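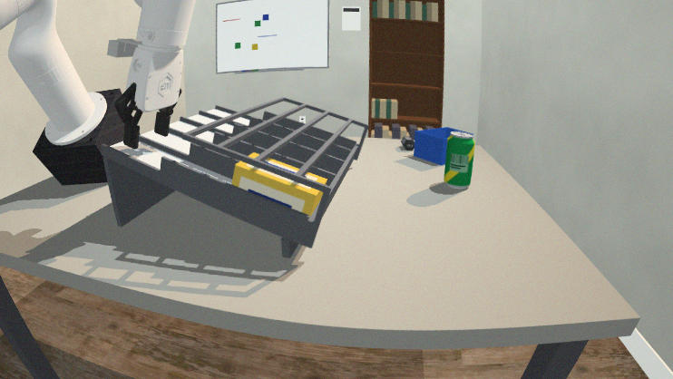 Rendholm Shared Kitchen – FAQ

How do I book a slot?
Online, or message Boglárka. Slots open at 6 in the morning and the November ones go fast.

What does it cost?
$21 an hour. Members get the first hour free each month.

Can I cancel?
Yes, up to 40 hours before. After that no refund, sorry.

Is there storage?
Dry shelves only. Label everything – name and unit number. Unlabeled stuff goes in the trash.

Can I leave things in the fridge overnight?
One shelf per booking. Out by noon please.

Do I need a food permit?
If your selling, yes. Send Gyula a copy before your first booking. Cooking for family, no.

Where do I park?
Behind Plira, spaces up to 86. Not the front, they tow.

Who do I call if the oven won't light?
Emília. Number is on the door. Dont try to relight it yourself.

Are kids ok?
Over 6, with an adult, away from the fryers.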